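Pre-Purchase Inspection Checklist: Packing Bench Grippers
Completed by Jamila Karunaratne, 17th October
Site: Nartey, small goods packing room

This is the list I worked through before we commit next year's equipment money. Each line is marked OK, FIX or ASK. Comments follow where the mark alone does not say enough. The two quotes on the table are from Cumo and Fanix. Hekton dropped out in June when they stopped selling single units.

SECTION A. BENCH AND FLOOR

A1. Bench fixed and level — OK
A2. Edges free of splinters and sharp corners — OK
A3. Walkway behind the operator kept clear — FIX
Comment: The pallet truck gets parked there. Mark a bay for it and put the cost of floor tape in the budget.
A4. Cables off the floor and tied back — FIX
Comment: Allow for cable clips and one covered floor run. Neither quote includes them.
A5. Glare on the work surface — ASK
Comment: Bright spots are hard on the eyes over a full shift, and both suppliers say they can upset vision systems too. Get a price for a light diffuser before anyone orders cameras.

SECTION B. GRIPPERS AND JAWS

B1. Pads in place, no tears, no lifting at the corners — OK
B2. Bolts on the arm joints tight — OK
Comment: Add to the weekly check. Use a paint mark across each bolt head so movement shows.
B3. Pinch points guarded or marked — FIX
Comment: Cumo supplies warning labels. Fanix charges extra for them.
B4. Grip suits the product — ASK
Comment: Small sealed bags are the hard case for us. The jaws have to press on the sides of the bag without bursting the seal or crushing what is inside. Gumballs can take some pressure. Crackers and puffed snacks cannot, so ask each supplier to quote for a softer pad as a separate line.

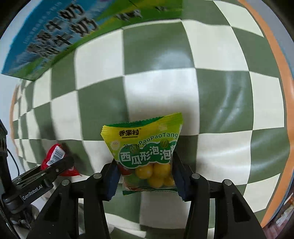 B5. Label stays readable while held — ASK
Comment: If we want to scan or check dates with the bag in the grip, the pads must not cover the print. A wide pad holds better but hides more of the label. I would rather buy two pad widths now than find out after delivery.
B6. Spare pads available — OK
Comment: Pads are a running cost and belong in the yearly figure. I have allowed for 52 sets, one a week, until we know the real wear.

SECTION C. POWER AND STOPPING

C1. Emergency stop within reach of the seated operator — FIX
Comment: It is on the wrong side for left-handed staff. Moving it is a job for our own electrician.
C2. Power loss does not drop the load — ASK
Comment: Less of a worry with sweets than with cartons of milk. Get the answer in writing for both.
C3. Lockout point fitted and labeled — OK

SECTION D. MONEY AND TIMING

D1. Full price in writing — OK
Comment: Cumo is $3,896 per bench with fitting. Fanix is lower but leaves out fitting and training.
D2. Delivery time — ASK
Comment: Cumo says 19 working days. Fanix would not commit.
D3. Training included — FIX
Comment: We need six people trained, including relief staff. Cumo covers two.
D4. Service contract — ASK
Comment: Do not sign for more than one year until we have our own record of faults.

No order goes in until every FIX line has a name and a price against it. I will go over the ASK lines again when the written replies are in.

J. Karunaratne

COMMENTS (3)

packingroom_pete
We skipped the spare pads line on our first budget and paid rush shipping on them all winter. Put in more than you think.

Lorna T.
Does B5 apply if the scan is done before the pick? Ours is upstream, so pad width never came into it.

J. Karunaratne
Lorna — no, you could leave it out. Ours would be scanned in the grip, at least to begin with.

RELATED ITEMS
Weekly Bench Check Sheet
Lockout Points: What to Label
Comparing Service Contracts for Small Sites
Floor Marking and Pallet Truck Parking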